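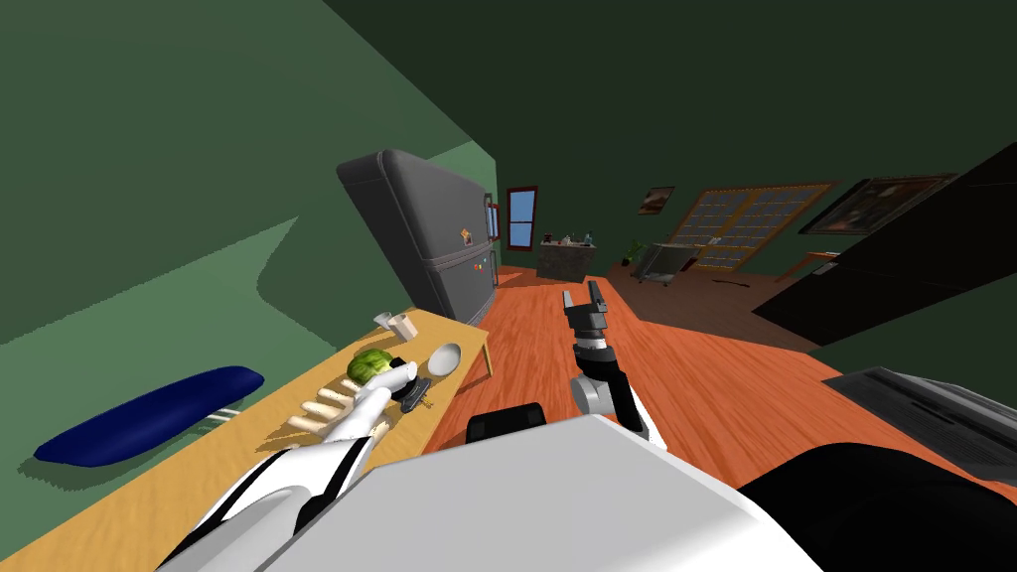
Green wall and dark green ceiling, with a light wood table.

Painting a room one dark colour, ceiling included

Updated 1 Mar 2018

Dark green on the walls is common enough. Taking the same colour over the ceiling is less common, and it needs a bit more planning than a standard white-ceiling job. These steps are for plasterboard in fair condition that already has water-based paint on it.

Work out your paint

Measure each wall, multiply length by height, then add the ceiling. Leave the windows in unless they are very large. Multiply the total by the number of coats and divide by the coverage printed on the tin. Dark colours often want a third coat, so price for three.

Buy it all in one go and ask for the same batch. If you end up with several tins, tip them into a big lidded bucket and stir. We used Zulier low sheen on the walls and Zulier flat on the ceiling, both tinted to Wudance 328. The two finishes look slightly different in daylight and much the same at night.

Prepare

Move the furniture out or into the middle and cover it. Wash everything with sugar soap, rinse, and let it dry. Fill dents and cracks, leave the filler overnight, then sand with 180 grit. Low sheen in a dark colour shows every ridge, so run a torch flat along the wall and mark anything that throws a shadow.

Undercoat with a grey-tinted primer. White primer under dark green will cost you an extra coat. The paint counter at Wevport Hardware tinted ours at no charge.

Ceiling first

Cut in a band 4 inches wide around the edge, then roll while it is still wet. Use an extension pole. Roll towards the window for the last pass and don't go back over paint that has started to drag.

Let it dry for the time on the tin. In July we left ours until the next day — cold rooms are slow.

Walls

Cut in one wall at a time and roll it straight away. If you cut in the whole room first, the edges dry and you get a darker border, known as picture framing. Load the roller often. Finish each section with light strokes from top to bottom.

Where wall meets ceiling there is no line to keep straight, but the change of sheen still shows if it wanders. Hold the brush at 45 degrees and stay just under the join.

Check the last coat by daylight and again with the lamps on. Touch up with a small roller. Brush marks stand out on dark paint. 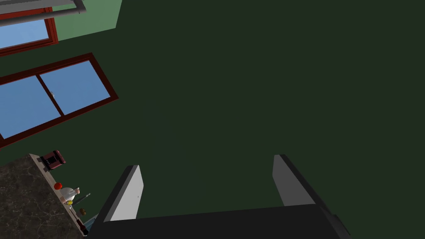

Qureshi commented that the grey primer saved a coat in a hallway but the low sheen marked wherever a bag rubbed against it, and suggested a washable matt for anywhere narrow. We'd agree with that for halls and stairs.

Clean-up

Scrape the roller back into the tin before washing it. Dark tint takes a lot of rinsing.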